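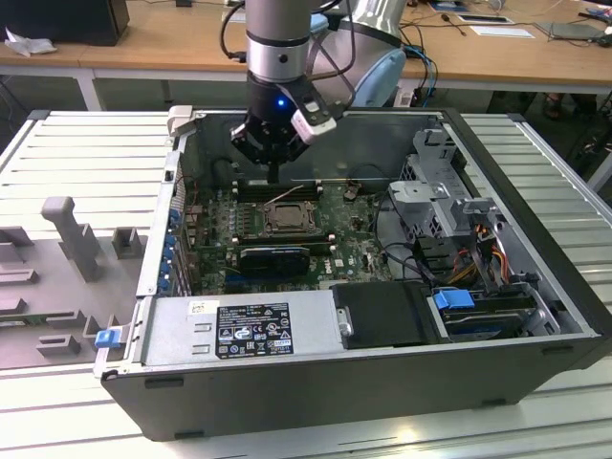 Desktop teardown cell, Endlow workshop. Gripper over the memory slots, side panel off.

Luvoritz Reuse Project
Progress report to the Berhe Fund, 6/25/20

Demonstration day

The open day set down in our work plan went ahead at Endlow. We ran 4 sessions, one more than planned, as the morning filled up early. Visitors came from local recyclers, the regional college and two council waste departments. Staff from Poltska, who supply our used office computers, came to the last session.

Each session started with a short talk, then visitors stood at the cell while the arm worked on a desktop tower laid on its side. The task shown was memory removal. Drive removal was explained at the bench but not run - the program for it is still being tested and we did not want to show it half done.

What went well

Memory removal ran start to finish in three sessions. In the second, the gripper lost hold of a module and an operator had to step in. Several recyclers told us this was the most useful part of the day, as they got to see how a stoppage is cleared and how long it takes.

What needs work

Cables are still the main problem. Power wires hanging off the drive cage can drift into the arm's path, and at present an operator tucks them back by hand. Visitors also asked about mixed makes and case sizes. We can only handle a small range so far, and we said so.

Spending

The day cost $778 against a budget of $500. The extra went on a second set of safety barriers, which we will keep using. We have moved $200 across from travel and will cover the rest ourselves.

Next steps

Drive removal should be ready to show in August. Poltska has offered a further batch of towers for testing, and we are sorting out storage at Endlow before we accept. One council has asked for a return visit with its depot staff - date to be set.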